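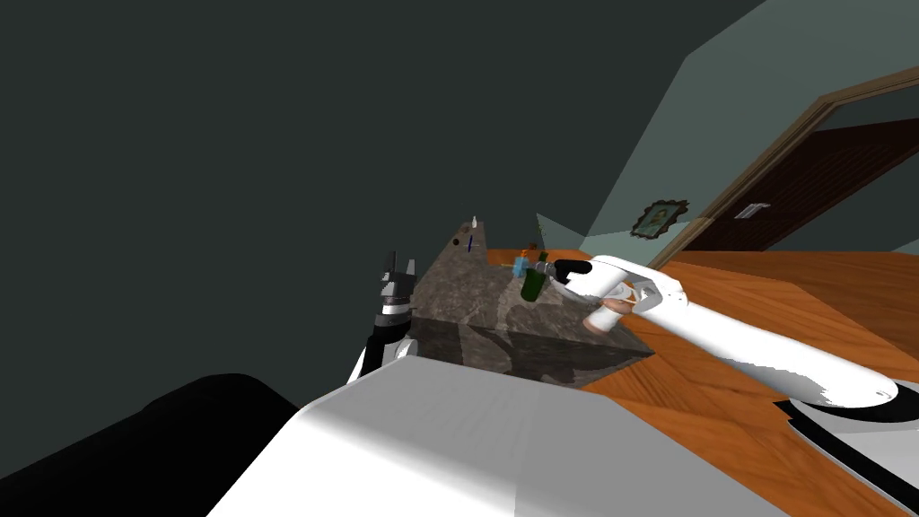

No. 308

Review: Plurnside 2, the practice software for home-built two-arm robots

I put off buying Plurnside for most of a year. The arms I'm building in my garage are slow work, and it seemed wrong to spend money on a simulated robot while the real one was still in boxes. What changed my mind was a stripped gear. I had one arm of my Lecomte kit running, drove it into the bench with a bad joint limit, and spent three weeks waiting on the part. I bought the software that same night.

Plurnside is a desktop program that loads a model of your robot, puts it in a room, and lets you run your own control code against it. Version 2 adds two-arm robots, and that was the reason I waited for it. The price is $400 for a home license, good on two computers. There is a shared workshop license too, and the shop in Bistton where I do my cutting has it on the bench computer, so I've used both.

Setup

The installer took a long time and gave no sign of progress. After that things went better. You point the program at a description file for the robot, and if the file is clean it comes up in the room. Mine was not clean. I had the left shoulder mirrored the wrong way, and the arm came out of the body backward. I found that in ten minutes on the screen. In metal it would have cost me a weekend and probably another gear.

There are several stock rooms. I did nearly all my testing in the one with the stone block, which has a wood surface, a door with a light brown frame, and a number of small things set out on top of the block. The green bottle is the useful one. It's tall and has a slim neck, so you find out fast if your approach is off. The little items at the far side are hard to reach and I have mostly left them alone.

My robot is white with dark parallel grippers, close enough to the stock model that I used the stock model for the first month and swapped in my own dimensions later. I'd suggest doing it that way. You learn what the program does before you start fighting your own mistakes.

Views

You can look from a fixed room view, from the body, or from the wrist. The body view takes some getting used to. It moves with the robot, and if the body leans, the walls and the floor lean too. I kept trying to straighten it. There is a setting to level the view but it's three menus down and it resets when you reload the room.

The wrist view looks out between the fingers. I use this one more than the others, mainly to check that the two fingers open evenly and that I've got the tool point where I think it is.
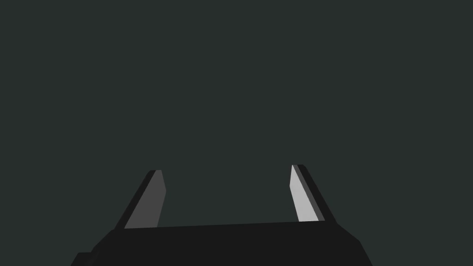
The shading is plain at the wrist, with hard edges and flat color, and I have no complaint about that. It draws quickly on an old machine. My complaint is with the background. When the wrist is turned away from everything, there is nothing to tell you which way you're facing. A small axis marker in the corner would fix it. I sent that in as a request in July and got a polite form letter.

Contact

Contact is where cheap simulators fall down, and it is where this one earned back most of its price for me. If the fingers close on something off center, the thing turns in the grip. If you close too hard, it squirts out. Neither is exact. I measured the slip on a real bottle against the simulated one and the real one held better every time, most likely my rubber pads. But the errors lean the safe way. Code that works in Plurnside has mostly worked on my bench with the grip force turned down a little.

Bowls are weaker. A shallow bowl with handles will sometimes catch on a fingertip and hang there at an angle no real bowl would hold. Turning up the contact steps helps and slows everything down. I settled on double the default and left it.

Two arms

The two arms share one clock, and the program will stop both if they come within a set distance of each other. It is a good feature. The default distance is too generous for a small robot, so mine kept stopping for no reason I could see until I found the number and cut it in half. The manual covers this on one page near the end, under a heading that has nothing to do with arms.

What I miss is a way to hold one arm still from the control panel while the other runs. You can do it in code. I ended up writing a short routine that parks the left gripper in front of the block, and it's now in every test I run.

Running overnight

I left it running a reaching test for several nights and logged over 814 tries before the program quit on me. The log was saved up to the last try. On restart it asked if I wanted to pick up where it stopped, and it did so correctly. The memory use climbs the whole time, so I'd restart it every evening if you plan on long runs.

What you get for the money

The box version comes with a printed manual and a cable for connecting a real controller. The download has neither. The cable is a standard type you can buy at any parts counter, and the manual is the same file you can print yourself. Get the download.

Support is by e-mail out of the Flornthorpe office. I wrote four times and heard back three times, usually by the next day. The answers were short and correct.

I would buy it again. If you're building a single small arm and don't mind replacing a gear now and then, it's a lot of money. For a pair of arms on one body, where a bad line of code can drive one into the other, I think it's fair.

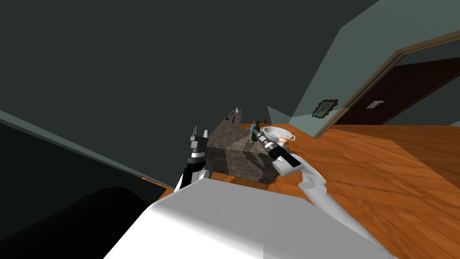 Solange Joly: I have the same version and the same trouble with bowls. Doubling the contact steps was not enough for me. Try lowering the fingertip friction first and then put the steps back to default. It ran much faster and the bowl dropped the way it should. I also keep the stop distance at the factory setting until the code has gone through one full run, then bring it down in small steps. One question - does your overnight log keep the joint currents? Mine has the column but it's blank all the way down.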